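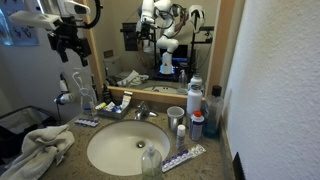 A robot arm and camera mount reflected in the mirror above a bathroom vanity, with the gripper in the foreground.

Facilities and Equipment | Interviews

Reading time: 5 minutes

When the Metlow residential services group began planning its first purchase of robot arms for household assistance work, the task of preparing the budget went to Jianguo Lu, who heads equipment planning for the organization. Mr. Lu had previously managed replacement schedules for kitchen and laundry equipment across the group's buildings. He spoke with us on 18th December, shortly after the second phase of the purchase had been approved.

The project began in May with a request from the care staff for help with small tidying tasks in resident bathrooms. Mr. Lu recalls that the original request ran to a single page and named a price for the arm and nothing else.

"The price of the arm is the number everyone brings to the meeting," he said. "I asked them to take it out of the proposal and send me the rest. Mounting, cameras, cables, spare fingers for the gripper, floor protection, staff hours. When those came back, the arm was less than half of the total."

Three suppliers were invited to submit offers. Pluseck proposed a complete package with a fixed stand and a service contract. Skundton offered the arm and gripper only, at a lower price, and left the mounting to the buyer. A third firm, Kang, withdrew before the site visits. Metlow chose the Pluseck package for the first phase, chiefly on account of the terms for replacement parts.

Mr. Lu was careful to say that the lower offer was a serious one. "For an organization with its own workshop, Skundton would have been a sensible choice. We have one technician, and she also looks after the elevators' paperwork and the call system. I could not assign her a stand to design."

The bathroom was selected as the first work area after some debate. The care staff had asked for it, but the planning office would have preferred a kitchen, where counters are longer and there is more room to place a stand. A vanity counter holds many small items close together: toothpaste tubes, pump bottles, blister packs, a cup. Mirrors were a further concern, and the office asked each supplier to state in writing how its cameras would be set up in front of one.

"We wrote the specification around an ordinary counter," Mr. Lu said. "Our first draft asked for a demonstration with a bottle and a cup on a clear surface. The care manager crossed that out. She wrote in the margin that she had never seen a clear surface in a bathroom, and we changed the text."

The revised specification required 200 supervised trials before acceptance, of which 140 had to be carried out on counters arranged by care staff and not by the supplier. It also required that the stand pass through a standard bathroom doorway without being taken apart. Mr. Lu considers the doorway requirement the most useful line in the document. One of the offers was revised twice on account of it.

Get our equipment planning newsletter once a month. Enter your email address to subscribe. You can unsubscribe at any time.

On the question of staff time, the planning office set aside 260 hours for the first phase, covering training, supervision and the keeping of records. This figure was disputed. The finance department had assumed that supervision would end once the equipment was accepted.

"I told them to plan for a person in the room throughout the first phase," Mr. Lu said. "If we need fewer hours, the money goes back. It is much harder to ask for hours in the middle of a year than to return them at the end of one."

A separate line of $2,000 was created for consumable parts, including finger pads, cable covers and cleaning materials. The office had no record of its own on which to base the amount and took the supplier's estimate as a starting point. Mr. Lu intends to review it when the first full year of invoices is available, and he declined to say whether he expects it to rise.

Asked about medication, he said that the organization had settled the matter at the outset. Equipment purchased under the project is not to dispense or sort medicines, and that restriction is written into both the contract and the staff instructions. Any change would require a new proposal and a separate review by the nursing department.

The second phase will add a further arm for a kitchen work area. Skundton has been invited to bid again, and Metlow has asked both firms to price the stand, the cameras and the arm as separate items. Mr. Lu also wants delivery charges and the cost of removing old equipment shown on the first page of each offer.

His advice to other planning offices was brief. "Visit the room with a tape measure before you write anything, and take someone who works in that room. Ask where the cable will go. We had to move one outlet, and the electrician's invoice came out of my office supplies."

Bids for the second phase will be opened in May.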